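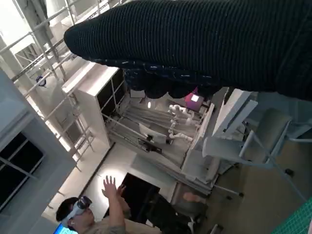
About Lekota

Lekota is a news service that covers courts, prosecutors and public contracts. We publish a daily online report and a longer weekly bulletin for subscribers. Our office is in Farnen, two blocks from the county courthouse, and most of our reporters spend the morning there before they write anything.

We started as a photocopied court calendar for law offices. Clerks posted the next day's hearings on a board in the lobby, and somebody had to go and copy them down. Lawyers paid a small monthly fee to have the list delivered. After a year or so subscribers began asking what had been decided in the cases on the list, so we added short notes on rulings. The notes grew into the news service, and the calendar is still the most read page on the site.

What we cover

Our main subject is criminal and civil cases that involve public money or public office. That includes bribery and fraud cases, disputed building permits, bid challenges, and appeals in all of these. We report arrests and charges when they are confirmed by a prosecutor or appear in a court record. We do not report them on the word of a single unnamed source.

We also follow the contracts themselves. City and county purchasing offices have to publish awards above a set amount, and we read all of them. Most are routine. When one is changed after signing, or goes to a company that did not bid the first time, we ask for the file.

We do not cover family court or juvenile cases. We cover traffic cases only if a public official is involved. Crime reports with no court filing are left to other outlets.

How we work

Every court story is written from the hearing, the written ruling or both. If our reporter was not in the room, the story says so. Times shown at the top of short items are the time of publication, and later changes are listed at the bottom of the page with the hour they were made.

People who have been charged are given a chance to comment, either directly or through a lawyer. If they decline, we print that they declined. If we could not reach them, we say how we tried. A person who has been charged has not been convicted, and our headlines are supposed to make that clear. Readers write to us when they do not, and we change them.

When we report a charge, we report the outcome. Each case gets a file number in our own system and stays open until there is a final decision, even if that takes years. Acquittals and dropped charges run in the same place on the site as the first story did. The first story is then updated with a line at the top linking to the result.

Corrections

Errors of fact are corrected in the story and listed on the Corrections page. Spelling mistakes are fixed without a note, except in names. We do not remove stories on request. We will add a court decision to an old story if you send us a copy, and this normally takes no more than 7 working days.

The archive

Brarnadel is our searchable archive of rulings. It holds about 2,000 decisions, most of them from the court of appeals, with the names of witnesses and minors taken out. You can search by case number, court, judge or type of charge. Reading is free. Downloading in bulk requires an account, which subscribers get automatically.

The earliest rulings were scanned from paper and the text is poor in places. If you plan to quote one, ask the clerk's office for a certified copy.

Who owns us

Lekota is owned by Mistard, a private company that was set up to publish it and has no other business. Mistard is held by the people who work here and by former employees who kept their shares when they left. No shareholder may hold public office or work for a political party. A shareholder who runs for office has to sell first.

We have six reporters, two editors and a part-time archivist. Income comes from subscriptions, mostly law firms, and from a small amount of advertising. We do not take advertising from candidates, parties or government agencies. The yearly accounts are posted each June.

Subscriptions and contact

The daily report is free to read. The weekly bulletin, the full court calendar and email alerts on single cases are for subscribers. More than 400 offices and individuals now subscribe. Schools and public libraries pay half price.

Documents and tips can be mailed to the Farnen office or handed in at the front desk on working days. Please do not send originals. Letters for publication must be signed, and we may shorten them.

Page last updated Oct 15, 2019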